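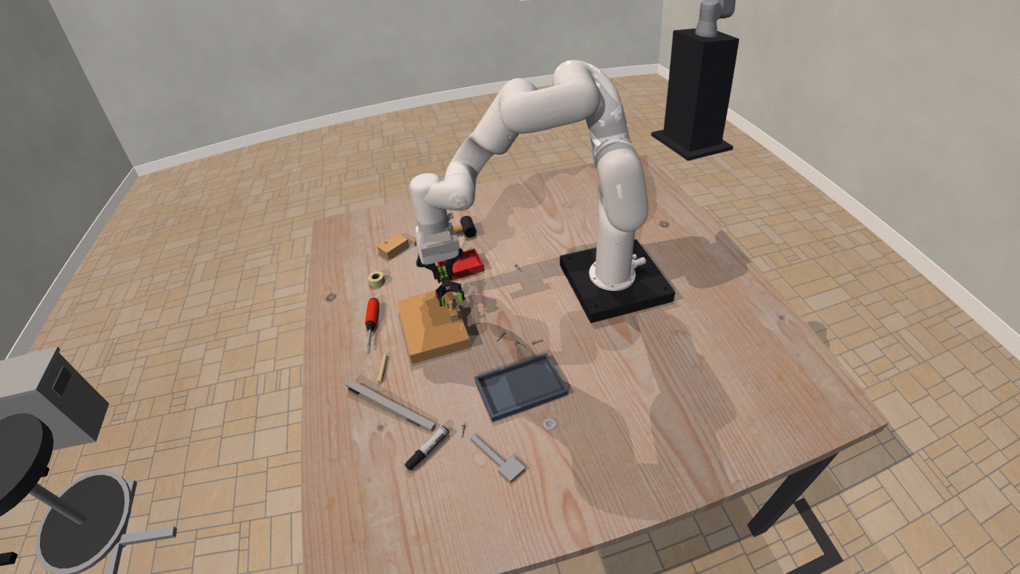 ## 4. What people say about knots

The sorting task gave us tidy numbers, and they are reported in Section 3. The free remarks gave us something better. After each board was placed in a pile, participants could write whatever they liked on a slip of paper, and they wrote a great deal more than we had planned for. The 81 participants left us 776 remarks on 70 boards, from single words ("busy", "sad", "breakfast") to one that filled both sides of the slip and continued on a second.

We had expected remarks on color to dominate. They didn't. Knots came up more often than any other feature, and they came up in a wonderful range of ways. A knot could be an eye, a navel, a planet, a stain, a thumbprint, a place where a cup had stood. The same board from the Tarneck mill was called "a pond with a stone dropped in it" by one person and "somebody put a cigarette out here" by another. Both had placed it in the same pile.

### 4.1 Knots as marks and knots as events

Two ways of speaking run through the slips, and most remarks fall quite clearly into one of them. In the first, a knot is a mark: it sits on the surface, like a spot on a shirt, and the writer judges whether there are too many or whether they are well placed. In the second, a knot is an event. Something happened to the tree, and the board records it. Writers of the second sort mention branches, wind, and growth, and they often follow the grain with words of motion such as *bends*, *squeezes*, *parts*, and *goes around*.

We find this second group fascinating, and it cuts across experience in a way we did not foresee. Joiners from the Huvis workshops used mark language nearly all the time, perhaps as a matter of trade habit. They grade boards for a living, and a grade is a judgment on marks. Several people who had never bought a piece of lumber wrote as if they were reading a diary. One wrote of a spruce board, "it had a hard time here and then it got over it."

Delwyn Halliday, who coded the slips, kept a separate list of verbs, and that list turned out to be the quickest way to tell the groups apart. Mark remarks get by on *is* and *has*. Event remarks need real verbs, and plenty of them.

### 4.2 Real boards and rendered ones

The second block of the task used printed computer renderings of tabletops in place of solid boards. A pale surface with visible grain and knots, pink-beige like the table in Figure 2, is easily recognized as wood, and participants had no trouble naming it. What changed was the verbs. Event language became much scarcer. People still wrote about spots and stripes, but only a few wrote about branches.

One reading is that a print can't be touched or turned over. On a real board a knot goes through to the other side, usually at a slant, and we watched many participants flip a board to find where it came out – a small search that seemed to give them real pleasure. A print has no other side. A second reading is that people were reacting to what they knew, having been told that the surfaces were rendered. We can't separate the two with the present data. A follow-up using photographic prints of the Tarneck boards would help a great deal, and we would love to see someone run it.

**Figure 2.** Light wooden table with pink-beige grain and knots, computer-rendered, with several objects on the tabletop.

### 4.3 The Obi boards

The pine from Obi deserves its own paragraph. It is slow-grown and narrow-ringed, with small dark knots in tight rows, and it divided our participants more sharply than anything else in the set. Those who disliked it called it "nervous" or "full of holes" (it has none). Those who liked it liked it very much, and three asked where they could buy some. At the Pultano session two participants argued over a single Obi board for so long that the next pair had to wait in the hallway. Their slips are a delight to read side by side: the first says "too much going on", and the second says "finally, something going on."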